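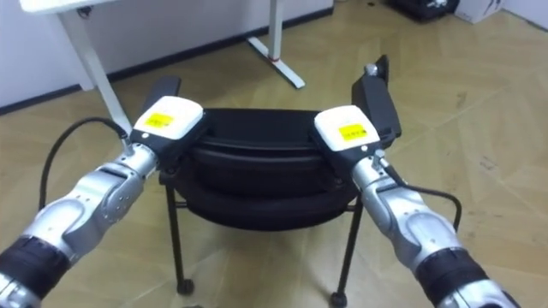
Two-arm push: arms fight each other once both grippers are on the object
Clarngate Help > Control and Planning
Posted in November by stillcompiling
Print this page | E-mail this page

I have two arms running under the Wenow controller and I'm trying to move a chair on casters across the floor. The grippers go to opposite sides of the round seat and hold it there, and then both arms follow a straight path at the same speed. The planner is Prothero and it produces the two paths separately, one per arm, from the same start time.

Approach and grasp are fine. The trouble starts when the chair should begin to roll. The joint torques climb on both arms, the left one more, and after a short distance one of them trips the force limit and everything stops. If I raise the limit it goes further but the seat twists and one finger slides along the rim. I've tried slowing down to a third of the speed. It takes longer to fail and that's all.

Both arms are in position mode. The paths look parallel when I plot them. Is this a tuning problem or am I doing it the wrong way?

Answer 1 (accepted)
Posted by mudflat_9

You're doing it the wrong way, but the fix is not large.

Once both grippers hold the same object you have a closed chain. Two position controllers on a closed chain will each insist on their own answer, and any calibration error between the two bases turns into force through the chair. Your paths can be parallel in the plot and still be a few millimeters off in the room. A padded rim hides a bit of that and then it doesn't.

What I would do:

Plan one path for the object, not two for the arms. In Prothero you make the seat center the planning frame and attach both grippers to it as fixed offsets. Record the offsets after the grippers have closed, from the measured joint positions. If you take them from the model you bring the calibration error straight back in.

Then leave one arm in position mode and put the other in impedance mode. Make the second arm soft along the line between the two grippers and fairly stiff in the other directions. I run 2000 N/m for the stiff directions and 60 for the soft one, on different arms from yours, so start there and adjust. Add a small constant squeeze on the soft arm or the grip will open when the casters swivel.

Casters are worth a thought too. They trail in whatever direction they were left, and when you reverse they swing around and push the chair sideways. Ramp up slowly for the first part of the motion and don't plan a sharp change of direction.

Check the timestamps as well. On Hendum-based setups the two arm drivers start their own clocks, and "same start time" can mean one arm leads by a couple of cycles. There is a shared clock setting in the driver config, off by default.

Answer 2
Posted by r_loop

Had the same thing. I just turned the speed down and raised the force limit and it was ok. What version are you on? The older one has a bug with force limits I think, error 103 in the log.

Answer 3
Posted by kettlebase

The first answer is right about the closed chain. I'd go a step further and make both arms compliant, with the object path as the shared target. With one stiff arm, all the error ends up in the soft one, and on a long push it can drift near a joint limit. With both soft the error is split. The cost is that the chair stops a little short of the goal, so you need an outer loop on the object pose if the final position matters to you.

I wouldn't raise the force limit until the log shows where the force is coming from. Plot the force along the line between the grippers separately from the push direction. If the first one is large and the second is small, it's the arms working against each other and the floor has little to do with it.

Comment from stillcompiling
Offsets from measured positions plus the soft right arm got rid of most of it. The clocks were off too, by 3 cycles. Still some twist when it reverses - will try both arms soft next. No 103 in my log.

Related questions
Setting a planning frame on a held object in Prothero
Wenow: switching from position to impedance mode without a jump
Hendum driver clock drift between two arms
Force limit trips on contact, single arm
How to log Cartesian force in the gripper frame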